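25. Oktober 2018

Was für ein Tag! Heute früh kam endlich die Zusage: Der Chor darf im April nach Vorkunia, zum großen Sängertreffen, mit rund 1.000 Stimmen in einer Halle. Ich habe vor Freude das Brot verbrennen lassen. Den ganzen Vormittag habe ich gesummt und zu Hause endlich wieder geübt, Tonleitern gegen die weiße Wand.
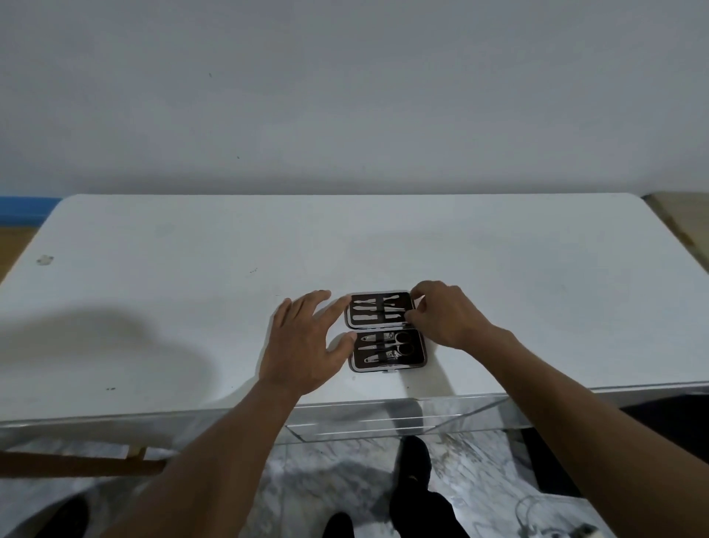

Abends, nach der Probe

26 Leute und alle durcheinander! Man-lok Cheng hat das neue Stück von Ormsby verteilt, und beim Einsatz der Altstimmen auf Seite vier bekam ich Gänsehaut (Takt 188 muss ich trotzdem noch üben, das Fis sitzt nie).

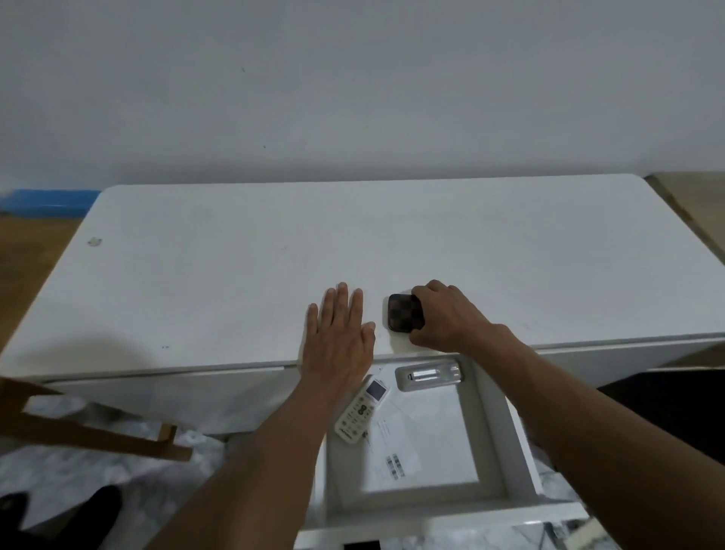 Die Tenöre wollen unbedingt auswendig singen, ich bin sofort dabei. Danach noch Tee bei Baltov, wo wir den Kanon gleich am Tisch weitergesungen haben, bis die Bedienung mitmachte, zweite Stimme, blitzsauber! 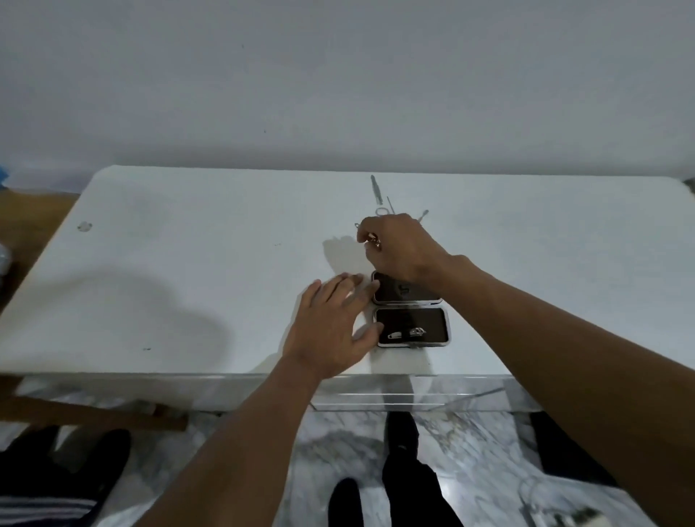
Auf dem Heimweg ging mir die Melodie nicht aus dem Kopf, dieses Absteigen im Bass, herrlich. Morgen rufe ich Mama an und frage nach ihrem alten Notenheft.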